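Weighing by Hand: A Conversation at the Torner Food Store
5/11/24

The Torner Food Store supplies dry goods to 112 households under the Fisis programme. Beans, lentils and rice arrive in bulk and are divided into portions on site. The manager of the packing room, who asked that this article concern the work alone, received us there in the morning.

The procedure has changed little in seven years. "We weigh everything," the manager said. "A portion judged by eye is always a generous one at nine o'clock and a mean one by noon." Small dried beans are regarded as the best material for training new staff, as they pour evenly and are easily gathered up when spilt.

Each new member of staff spends three sessions at the table before being given a full order. The first is devoted to the scale: setting it to zero with the bowl in place, waiting for the figure to settle, and writing it down before anything is moved. The second concerns the scoop. "People dig too deep," the manager remarked. "We ask them to take a little from the top and look at the display again."

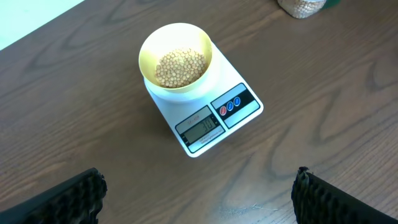
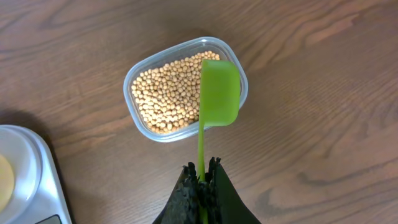 Thongsuk, asked for a view on the same question, preferred a metal scoop with a pointed lip and considered silicone too soft for rice, though quite suitable for beans. The manager accepted the point in part. A softer edge, in the store's experience, is kinder to plastic containers, which scratch easily and are then harder to clean.

On the matter of waste, the answers were brief. Whatever remains in a container at the end of the day is weighed once more and entered in the stock book. A difference of more than five grams is queried the same afternoon.

The store will adopt the Drevura labelling scheme before the end of November. "The labels will be new," the manager said. "The beans will still have to be weighed."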